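Teleoperation Cell 2, Pre-Session Checklist
Site: Clinham
Completed by: Selamawit Abera
Checked by: Radymyr Lytvynenko
Month: October

1. E-stop pressed and reset from the operator seat. OK
Comment: Button is stiff. Still latches.

2. Floor line clear, 90 cm on all sides. OK
Comment: Stool moved back behind the line.

3. Speed limit set for hand guiding. OK
Comment: Was left on the remote setting after the last shift. Please change it back when you finish.

4. Leader arm and robot in matching pose before enabling. OK

5. Gripper force at 30 percent for wiring tasks. OK
Comment: Peiyu Fu asked for 12. The harness slipped at that setting, so we went back up.

6. Finger pads and fasteners. ACTION
Comment: One screw on the left pad bracket was loose. Tightened. Check again at 900 recorded runs.

7. Work area and parts. OK
Comment: Tray seated, white liner flat, red board inside the tray. Hold the harness at the white sleeve, never by the plug — the crimps pull out.
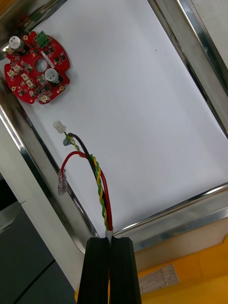 Bring the plug in slowly and keep the wires off the tray rim. If the twisted pair starts to wind up, stop, open the gripper and regrip. Do not correct it by hand while the arm is enabled.

8. Board power off at the supply. OK

9. Second person in the room. OK
Comment: Miroslava Harasym until noon, then Ánh Thân.

Result: cleared for use. Item 6 stays open.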